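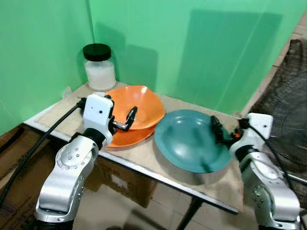
Selon Luzius Aebischer, la difficulté, avec la vaisselle, tient au bord : une pince qui descend deux millimètres trop bas pousse le bol au lieu de le saisir, et tout le reste de la séquence est perdu. Son équipe, au laboratoire Torotport, a publié en août une méthode qui s'attaque à ce problème pour les robots à deux bras, sans ajouter de capteur d'effort aux poignets.

Baptisée Prarach, la méthode s'applique aux politiques apprises par imitation. D'ordinaire, le robot reproduit des gestes enregistrés sous la conduite d'un opérateur et prédit, à partir des images, la suite des positions de ses deux bras. Les chercheurs ont observé que les échecs se concentrent sur un moment très court, celui où les doigts passent par-dessus le rebord de l'objet. Prarach repère ce moment dans les démonstrations et lui accorde plus de poids pendant l'entraînement. Le reste de la trajectoire est appris de façon classique.

Le jeu de données compte 648 démonstrations, réparties sur huit tâches de table : saisir un bol par le bord, séparer deux bols empilés, redresser une assiette, la passer d'un bras à l'autre. Les objets sont de la vaisselle courante, de formes et de couleurs variées, posée tantôt sur une nappe, tantôt sur un plateau nu. Le changement de support compte : un tissu retient le fond du bol, alors qu'une surface lisse le laisse glisser.

Sur 200 essais menés avec des dispositions absentes de l'entraînement, le robot a terminé la tâche demandée dans 66 % des cas. La même politique, entraînée sur les mêmes données sans la pondération, a réussi moins d'un essai sur deux. L'écart est le plus net pour les pièces larges et peu profondes, dont le rebord offre peu de prise.
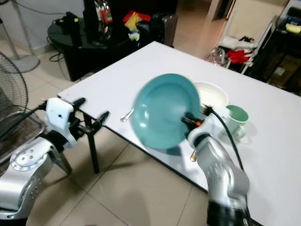 Assiette tenue sur la tranche par le bras droit, au-dessus de la table blanche. Photo : Torotport

Les assiettes restent le point faible. Une fois relevées, elles masquent une partie de la table à la caméra placée en hauteur, et le second bras doit alors se déplacer sans voir ce qui se trouve derrière. Les auteurs signalent aussi des échecs lorsque des couverts sont posés tout près du bord : la pince les accroche ou s'arrête trop tôt.

Pentti Kiiskinen, de la société Honkanen, qui n'a pas participé à l'étude, juge le résultat utile parce qu'il ne demande pas de matériel nouveau. Il regrette en revanche que les essais aient tous été réalisés avec le même modèle de pince. « Avec des doigts plus épais, le moment critique ne tombe pas au même endroit, et il faudrait refaire une partie des démonstrations », estime-t-il.

L'équipe prévoit de reprendre les mesures avec une deuxième paire de bras, fournie par Drondent, et d'ajouter des objets transparents. Le code d'entraînement est disponible sur demande auprès du laboratoire. Les démonstrations seront mises en ligne une fois leur annotation vérifiée.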